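Clearing and Keeping a Work Table
Workshop and Home Office Tips, page 3
By Dexter Buenaventura

A white table shows every mark, and it also shows you right away when something has been left out. Start with the top bare except for the one tool you use most. Mine is the stapler. 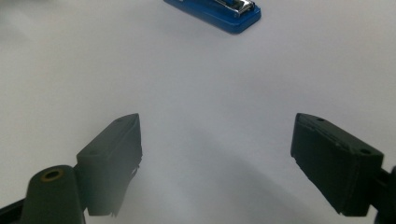 Cleaning the top

Wipe crumbs and paper dust off dry before you bring any water near it. Wet dust turns to gray paste and ends up in the seams.

Mix a few drops of dish soap into a bowl of warm water. Wring the cloth out hard. Work from the back of the table to the front and rinse the cloth when it starts to drag.

Pencil comes off with a plain white eraser. Ballpoint usually needs rubbing alcohol on a cotton ball - try it on the underside of the table first, as some finishes go cloudy. Tape residue softens with cooking oil. Leave the oil on for five minutes, scrape with an old plastic card, then wash with soap.

Skip scouring powder on a matte top. It leaves shiny spots that you can't get rid of.

Staples

Standard desk staplers take a 26/6 or 24/6 staple, and most will run either one. Check the bottom of the stapler or the manual before you buy a big box. I bought the wrong size once in March and still have most of them.

Don't pack the channel to the very end. If a full strip won't drop in flat, break off three or four staples and put the rest in.

Keep the spare strips in a lidded tin. A cardboard box gets crushed in a drawer, and then you have loose bits of strip that jam.

Clearing a jam

1. Open the top arm all the way and take out the whole strip.
2. Look at the front slot. A bent staple is normally stuck right there.
3. Pull it with needle-nose pliers or tweezers. A knife tip slips too easily.
4. Rub the front of the channel with a dry cotton swab to pick up glue from the strips.
5. Reload with a fresh strip and test on two sheets of scrap paper.

If it jams again on the first try, the strip may be the wrong size. If the legs come through crooked, check that the little metal plate on the base is seated straight.

A squeaky hinge can have one drop of sewing machine oil. Wipe off the extra or it will get on your papers.

Keeping the table clear

Anything used every day can live on the table, toward the back. Anything used once a week goes in the top drawer. The rest goes on a shelf or in the closet.

Mail is what fills my table up. I open it standing at the recycling bin and only carry in what needs an answer.

Small tools slide less if you stick felt dots under them, and the felt saves the finish too. Replace the dots when they flatten out.

Lamp cords can run down the back leg with two twist ties. Leave some slack so the table can be pulled away from the wall for sweeping.

Last updated September 11, 2026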